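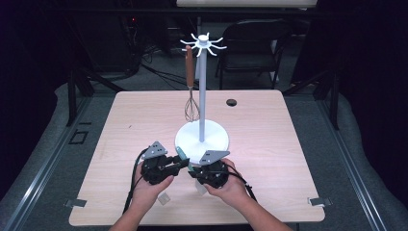 Singing the Psalms Again in Bastmont

The evening service at Bastmont starts at half past six, and for the past two years it has started with a psalm. There is no organ and no screen. Nhyira Kpodo stands at the front with a pitch pipe, gives a note, and the congregation sings.

Most of them could not have done it before. Like a lot of small churches in the district, Bastmont had let the psalms slip down to a reading between the hymns, usually shortened. Psalm 23 got sung at funerals. The rest stayed in the book.

Kpodo grew up with something else. Her grandmother's church in Ghana sang psalms in Ewe at morning prayer, and she knew a good number by heart before she could read them. When she moved to Bastmont to teach at the primary school, she asked the minister, Jannik Heitmann, why the congregation skipped them.

"I didn't have a good answer," Heitmann says. "I told her the tunes were hard. She asked which tunes I'd tried, and I hadn't tried any."

They began in January with Psalm 40, a few verses at a time. Kpodo chose a plain metrical tune with a narrow range, so that people who thought of themselves as non-singers could manage it. She taught it by lining out, an old practice in which the leader sings a line and everyone sings it back. It was common in Scottish parishes when books were scarce, and it is still used in parts of the Hebrides and in some Baptist churches in the American South.

The first month was rough. The men sang too low and the back pews trailed half a line behind. Kpodo moved everybody into the front rows, which caused more complaint than the singing did. A family who had sat beside the same window since the building opened went back to it after two weeks and has stayed there.

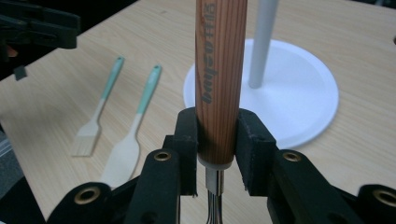 What the group found harder than the tunes was the words. Hymns tend to keep to one mood. A psalm can go from praise to anger in a couple of verses and finish without settling anything. Psalm 88 ends in darkness. Psalm 137 ends with a verse about children that many churches leave out altogether.

Heitmann had expected objections to those, and he got them. One member told him she would not sing curses in church. He didn't press her. They agreed that she would sit through the difficult verses and join in again afterwards, and several others now do the same.

The strongest argument so far has been over Psalm 139. Nearly everyone in Bastmont knew the opening, "O Lord, thou hast searched me, and known me," and the verses about the wings of the morning. Fewer had noticed verse 19, where the speaker asks God to slay the wicked. Some wanted to stop at verse 18. Kpodo thought the whole psalm should be sung.

"He asks God to search his heart again at the end," she says. "I think he needs to, after what he's just said. If you cut the middle, you lose the reason for the prayer."

They sang all of it. 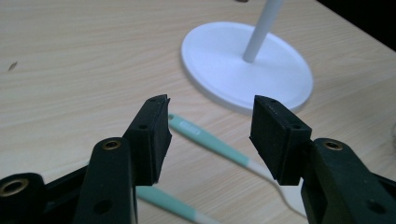
Attendance has not changed much. There are some 40 people on a good evening and fewer in winter, when the road from Taneck is icy. A few drive over from Taneck all the same, and the church there has asked Kpodo to lead a Saturday workshop once the school term is over.

She has begun writing out the tunes in a notebook with the breaths marked in pencil. Photocopies go around before the service and are collected afterwards. Heitmann would like to have them printed properly, but Kpodo keeps changing the keys.

This month they are working through the Songs of Ascents, the short psalms from 120 to 134 that pilgrims are thought to have sung on the way up to Jerusalem. Psalm 131 is only three verses long, and the congregation learned it in one evening. Psalm 132 is the longest of the set and is taking a good deal more practice.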